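**Pressemitteilung**

1. Juli 2024

# Lalullow bringt Seifenschale mit herausnehmbarem Raster in den Handel

Der Haushaltswarenhersteller Lalullow erweitert sein Sortiment für Bad und Küche um eine flache Ablage für Seifen und Schwämme. Das Produkt trägt den Namen Idarik und ist ab sofort im Fachhandel sowie über den Vertriebspartner Zolen erhältlich. Die unverbindliche Preisempfehlung liegt bei 4 Euro.

Idarik besteht aus zwei Teilen, einer Schale mit umlaufendem Rand und einem gelochten Einsatz. Wasser läuft durch die Öffnungen ab und sammelt sich am Boden der Schale. Zum Reinigen wird der Einsatz herausgehoben. Beide Teile können von Hand oder im oberen Korb der Spülmaschine gewaschen werden.

Die Entwicklung begann im Februar des vergangenen Jahres am Standort Villalobos. Ausgangspunkt waren Rückmeldungen aus dem Kundendienst zum Vorgängermodell, dessen Einsatz fest mit dem Boden verklebt war. Seifenreste setzten sich darunter fest und ließen sich nur mit einer Bürste entfernen. In 3749 Rücksendekarten wurde dieser Punkt am häufigsten genannt, vor der Farbe und vor der Höhe des Randes.

»Wir haben zuerst den Einsatz lösbar gemacht und danach den Rand neu gezeichnet«, sagt Meifang Jin, Leiterin der Produktentwicklung bei Lalullow. »Beim alten Modell war er zu niedrig. Wer die Schale zum Ausleeren anhob, hatte das Wasser auf der Hand.«

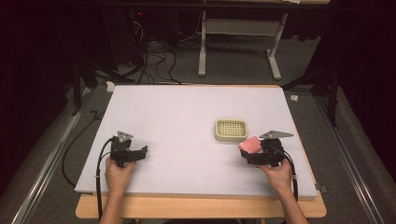
Seifenschalen werden in vielen Haushalten auch für andere Dinge verwendet, und Lalullow hat das bei der Auslegung berücksichtigt. In der Küche liegt neben der Spüle meist ein Schwamm, im Bad kommen Nagelbürsten oder Rasierzubehör dazu. Ein rechteckiger Schwamm wie der lachsrosa Block neben der cremegelben Schale wird am besten flach auf das Raster gelegt und nach dem Spülen vorher ausgedrückt. Die kleinen quadratischen Löcher liegen in Reihen, sodass auch dünn gewordene Seifenstücke aufliegen. Bei sehr weichen Seifen, etwa Olivenölseifen mit hohem Wassergehalt, empfiehlt der Hersteller, das Stück gelegentlich zu wenden.

Die abgerundeten Ecken sollen das Auswischen erleichtern. In spitzen Ecken bleiben nach Angaben des Unternehmens auch bei regelmäßiger Pflege Kalkränder zurück. Bei hartem Leitungswasser genügt es, die Schale einmal pro Woche mit verdünntem Haushaltsessig auszuspülen. Scheuermittel und Metallschwämme sollten nicht verwendet werden, sie rauen die Oberfläche auf.

Vor der Markteinführung wurde Idarik in etwa 300 Haushalten erprobt. Die Teilnehmer erhielten jeweils eine Schale für das Bad und eine für die Küche und führten zehn Wochen lang ein kurzes Protokoll. Gefragt wurde nach Standfestigkeit, Reinigungsaufwand und dem Zustand der Seife am Ende einer Woche. Aufgrund der Ergebnisse hat Lalullow die Unterseite geändert. Die ursprünglich vorgesehenen Füße hinterließen auf hellen Waschtischen graue Abdrücke und wurden durch angeformte Noppen aus dem Material der Schale ersetzt.

Kritik gab es in der Erprobung an der Größe. Handelsübliche Seifenstücke passen hinein, große Blockseifen und breite Topfschwämme stehen über den Rand. Eine längere Ausführung für die Küche ist in Vorbereitung, ein Termin steht noch nicht fest.

»Für uns ist die Schale ein Artikel, der das ganze Jahr über läuft«, sagt Belmiro Cardoso, Einkaufsleiter bei Zolen. »Wichtig war uns, dass der Einsatz auch einzeln nachbestellt werden kann. Beim alten Modell musste bei einem Bruch die ganze Schale ersetzt werden.«

Der Einsatz ist als Ersatzteil über den Fachhandel lieferbar. Er passt ausschließlich in Idarik und kann in ältere Schalen des Herstellers nicht eingelegt werden. Für Händler wird das Produkt in Kartons zu 10 Stück ausgeliefert. Die Einzelverpackung ist eine Banderole aus Karton ohne Sichtfenster. Pflegehinweise sind auf der Innenseite aufgedruckt.

Das Vorgängermodell wird nicht mehr produziert. Restbestände können bis zum Jahresende bestellt werden, die Gewährleistung bleibt davon unberührt.

**Über Lalullow**

Lalullow entwickelt und fertigt Haushaltswaren für Bad, Küche und Waschraum. Zum Sortiment gehören Ablagen, Abtropfgitter, Becher und Bürstenhalter. Entwicklung und Spritzguss befinden sich am Standort Villalobos, der Vertrieb erfolgt über den Fachhandel und über Zolen.

**Pressekontakt**

Lalullow, Presse und Öffentlichkeitsarbeit, Villalobos
Ansprechpartnerin für Fragen zum Produkt: Meifang Jin
Ansprechpartner für Handelsanfragen: Belmiro Cardoso, Zolen

Abdruck honorarfrei, Belegexemplar erbeten.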